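Blog > Days out > Tech
3 min read

The Zeltel open day in Clavthorpe had a simulator corner this October 2024, and I headed straight for it. No real arms, just a robot on a screen – which suited me fine, as I could get close without a safety fence!

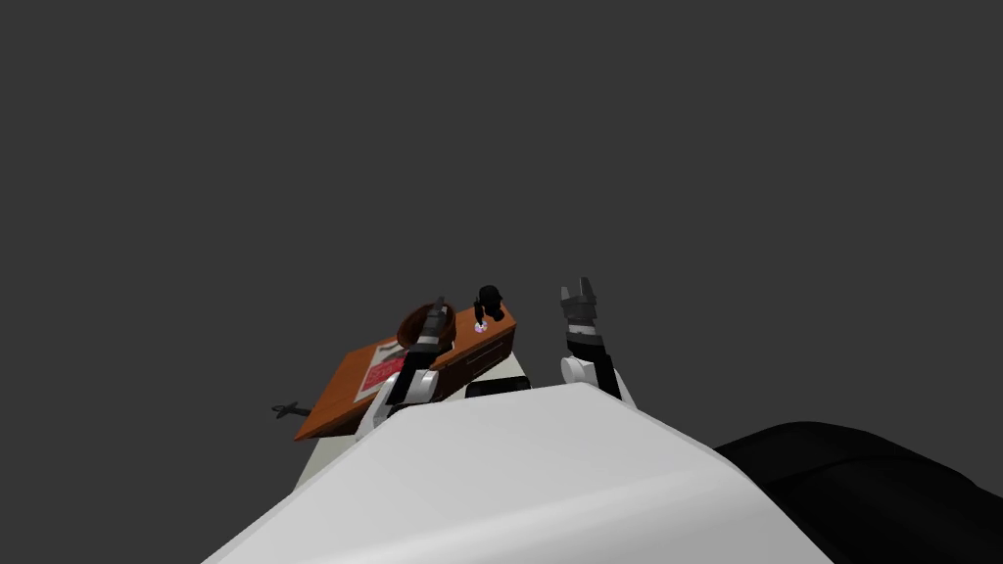 Amber Schouten ran the demo and let us ask anything. She said the team had run 1,533 virtual practice sessions so far and wanted 3,000 by November. You look over the robot's own white chest at its two arms, with a brown board beyond them, and after a while you start leaning sideways to see past it (I did, twice).

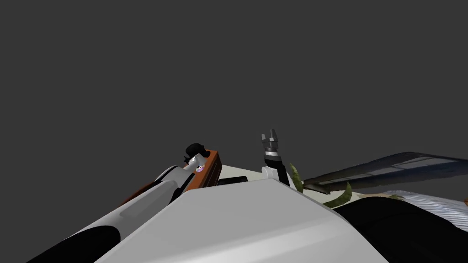 Marijke Smits wrote to me afterward that she'd have liked less simulator and more time with the real machines next year.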